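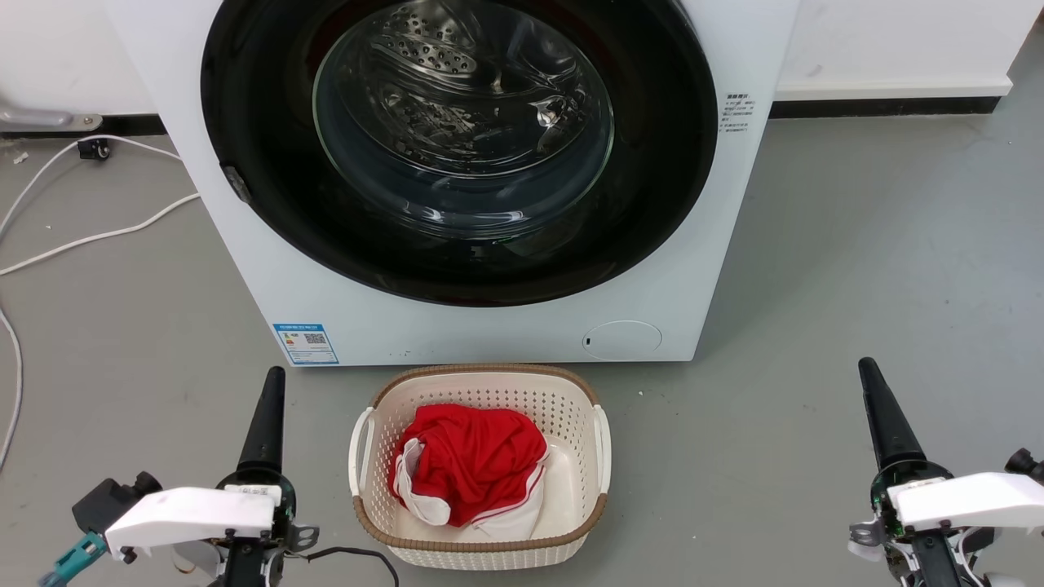 Front loader with the energy label at lower left

Sisteck Laundry Help: Your Questions

How often should I wipe the rubber door seal?
Once a week is lovely if you can manage it, and every 2 weeks is still fine for most homes. Use a soft damp cloth, and do peek into the fold at the bottom, where coins and hair pins like to hide!

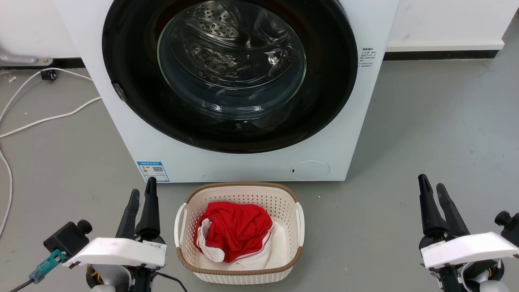
Page last changed: 2025-01-27

Can I leave the door open between loads?
Please do, as long as there are no little ones or pets about. A bit of air keeps the drum smelling sweet.

Do you sell Marwat seals?
We do, and most are on the shelf. Bring your model number along and we'll gladly look it up with you.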